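Kultach Recipe Card Transcriptions

README, last updated April 14, 2018

Contents
cards.csv
people.csv
units.txt
scans/
CHANGES

What this is
Typed transcriptions of 3,000 handwritten recipe cards from the Kultach community cookbook exchange. The cards were kept in shoeboxes and passed from kitchen to kitchen. Most are in English, with some in Welsh and Spanish. Each row in cards.csv is one card. If a recipe runs onto the back, the two sides are joined with a double slash.

Columns in cards.csv
card_id: box letter plus number, such as B0417
title: as written, spelling kept
body: full text, line breaks replaced with a single slash
lang: en, cy or es
hand: code for the handwriting, see people.csv
dish: one word from a short list (soup, bread, cake, pickle, main, other)
check: 1 if a second person read the card, 0 if not

How the typing was done
Regula Widmer and Femi Bassey typed the English cards. Gwawr Skyrme did the Welsh ones and Crisóforo Bermúdez the Spanish. We typed what was on the card, mistakes included. Words we could not read are marked [?]. Crossed-out words are left out unless the correction makes no sense without them.

A second reader went over 500 cards, all from boxes A and B. The other boxes have been read once only, so expect more slips there.

Units
Many cards say "a cup" and mean a teacup. We did not convert anything. units.txt lists the odd measures we know, with a note on who explained them. "Bowen spoon" is still unsolved. It turns up on the cake cards and seems to be bigger than a tablespoon.
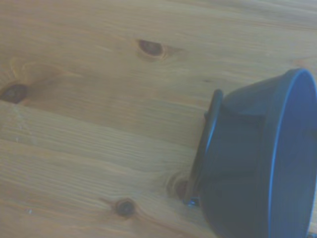

Known problems
Box D has 2 cards with the same number. They are entered as D0088a and D0088b.
The hand codes in box C were guessed from the letter shapes and should not be used to say who wrote what.
Oven settings are a mix of gas marks, Fahrenheit and "hot".
Accents were lost in an early export and put back by hand in November. A few may still be missing from the Spanish titles.

Use
Free to copy and reuse with credit to the Kultach exchange. Please leave the names in people.csv out of anything you print. Corrections go to Triin Grīnberga, with the card_id in the subject line.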